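Section 7. Setting up the garment hanging demonstration for visitors

7.1 Scope

This section covers the two-arm garment hanging demonstration as run on open days and for booked visits. It assumes that the Tarnirix station has been installed and levelled as in Section 3, and that both arms have passed the daily check in Section 5. Programming of new tasks is covered in the Kovier controller manual and is not repeated.

The demonstration needs 2 trained staff: an operator at the controller and a host who speaks to visitors. The operator does not answer questions while the arms are enabled.

7.2 Before visitors arrive

1. Place the floor barrier 400 mm outside the marked reach line on all open sides.
2. Check that both emergency stops release and reset. Record the result on the visit sheet.
3. Inspect the gripper fingers for lint, thread and sharp edges. Remove lint with a dry brush.
4. Move each arm by hand through its full reach with the drives off. Watch the cable loops at the wrists. They must not catch on the joints or snag the fingers.
5. Wipe the housings with a slightly damp cloth. Do not use solvent on the joint seals.
6. Switch on the controller and load the visit profile, not the laboratory profile. The visit profile limits arm speed and holds the grippers open at start.

CAUTION: The laboratory profile does not stop on light contact. Never run it with visitors in the room.

7.3 Laying out the table

1. Lay one garment loosely between the arms. Shorts with an elasticated waist give the steadiest results. Shirts with buttons may be used once the operator has tried them that day.
2. Lay a wire hanger flat beside the garment, on the right arm's side. The hanger may pass partly beneath the fabric.
3. Other household items may stay at the far side of the table, outside the working area set in the profile.

Note: The garment need not be smoothed out. Folds and an overhanging leg are acceptable, provided the waistband can be reached by the left gripper.
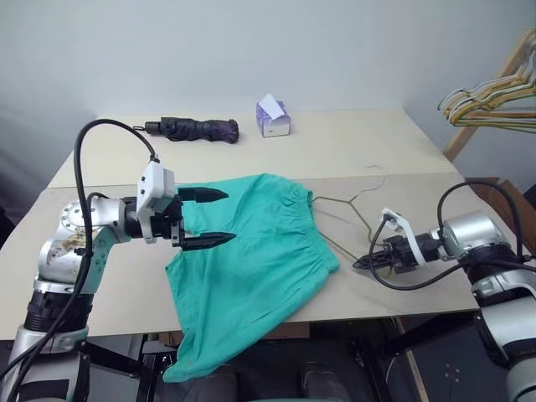

Keep spare hangers within the operator's reach. A bent hanger should be changed between runs — the right gripper expects a straight lower bar and will close early on a bowed one.

7.4 Running the demonstration

1. The host asks visitors to stand behind the barrier and to put away bags with trailing straps.
2. The operator calls "arms live" and enables the drives.
3. Select HANG, then START. The left arm goes for the waistband and the right arm for the hanger.
4. Allow 2 attempts at the first grasp. If both fail, press HOLD, disable the drives and lay the garment again by hand.
5. At the end of the run, wait for both arms to park before calling "arms off".

WARNING: Do not reach over the table to free a caught garment while the drives are enabled. HOLD pauses motion but does not remove power.

A group should be no larger than 14. Larger parties are split by the host before they enter the room. Visitors may handle spare garments and hangers on the host's side of the barrier.

7.5 Common faults

Gripper closes on air: the fabric is lying too flat. Lift the waistband slightly and restart.

Fabric slips out during the lift: check the ridges on the fingers for packed fibre.

Arm stops with code E-CBL: a cable loop has come under tension. Disable the drives, free the loop and repeat step 4 of 7.2.

Hanger slides away from the right gripper: the tabletop may be dusty. Wipe and dry it.

7.6 After the visit

1. Park both arms and switch off the controller.
2. Return the barrier to the store.
3. Enter the number of runs, stops and faults on the visit sheet and pass it to Ezequiel Gallegos.

Revision note, 2018-01-03: step 6 of 7.2 reworded following the September open day at Bautista. Speed limits unchanged.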